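2020년 11월, 로봇 응용 설계 과목 최종 보고서
작성: 구한결, Nazmiye Ekinci / 지도: Bernice Nyarko

## 1. 검토 대상

본 보고서는 탁상 조작 시뮬레이션 패키지 Plilleno의 교육용 라이선스를 검토한 결과이다. 공급사는 Gronham이며, 9월에 90일 평가판을 발급받았다. 학과가 현재 사용하는 Isto는 강의용으로 충분하나 실내 배경이 한 종류뿐이고, 사슬처럼 여러 강체가 이어진 물체를 불러오면 계산이 자주 발산한다. 검토의 초점은 이 두 항목에 두었다.

## 2. 설치와 장면 구성

설치는 학과 서버의 컨테이너 환경에서 진행하였다. 매뉴얼의 의존성 목록에 누락이 있어 물리 엔진 라이브러리를 별도로 빌드하였다. 로봇 모델은 기본 제공되는 Franka Emika 팔과 2지 평행 그리퍼를 그대로 썼다. 탁자 위에는 그릇, 전자 장치 상자 등 크기와 형상이 다른 물체를 배치하였고, 파지 대상은 나무 손잡이가 달린 철퇴(flail) 모델로 정하였다. 손잡이는 강체, 사슬은 관절 연쇄로 정의된다.

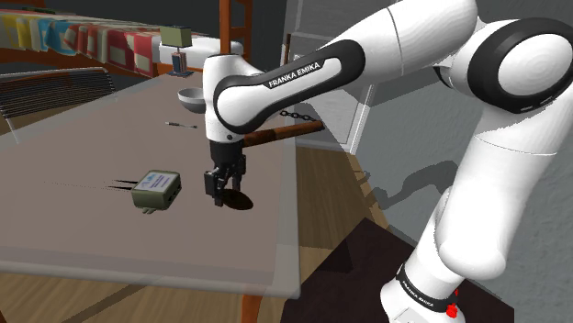

## 3. 파지 시험

시험 절차는 다음과 같다.

1. 손잡이 중심 부근에 파지점을 지정한다.
2. 그리퍼를 수직 하향 자세로 접근시킨다.
3. 파지 후 손잡이를 수평으로 유지한 채 목표 위치까지 이송한다.
4. 손잡이 각도와 사슬 관절의 오차를 기록한다.

총 200회를 수행하였다. 초기 설정에서는 사슬 관절의 감쇠 계수가 너무 낮아 이송 구간에서 진동이 남았다. 계수를 조정한 뒤에는 발산이 발생하지 않았다. 다만 철구가 탁자 면에 닿은 상태에서는 접촉 계산량이 늘어 프레임 속도가 초당 80에서 30으로 떨어졌다. 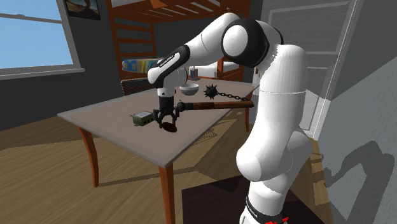

속도 저하는 철구의 충돌 메시를 단순 구로 교체하면 대부분 해소된다. 이 경우 돌기 부분의 접촉은 무시되므로 접촉력 분석에는 원래 메시를 사용해야 한다. 메시 교체는 설정 파일에서만 가능하고 편집기 화면에는 해당 항목이 없다. Gronham 기술 지원에 문의한 결과 차기 버전에 반영할 예정이라는 답변을 받았다.

## 4. Isto와의 비교

| 항목 | Plilleno | Isto |
|---|---|---|
| 실내 배경 | 복수 제공 | 한 종류 |
| 사슬형 물체 | 감쇠 조정 후 안정 | 자주 발산 |
| 충돌 메시 교체 | 설정 파일 | 편집기 |
| 한국어 문서 | 없음 | 일부 있음 |

렌더링의 그림자 품질은 Plilleno가 우수하다. 반면 로그 형식이 독자 규격이어서 기존 분석 스크립트를 쓰려면 변환기가 필요하다. 변환기는 Ekinci가 작성하였으며 부록 B에 수록한다.

## 5. 판단

관절형 물체를 다루는 실습에는 Plilleno 도입이 타당하다고 본다. 기초 강의는 Isto를 유지해도 무방하다. 동시 접속 라이선스의 갱신 조건은 평가 기간 중 확인하지 못하였다. 실제 로봇과의 접촉력 비교도 수행하지 않았으므로, 3장의 결과는 시뮬레이션 내부의 수치 안정성에 한정된다.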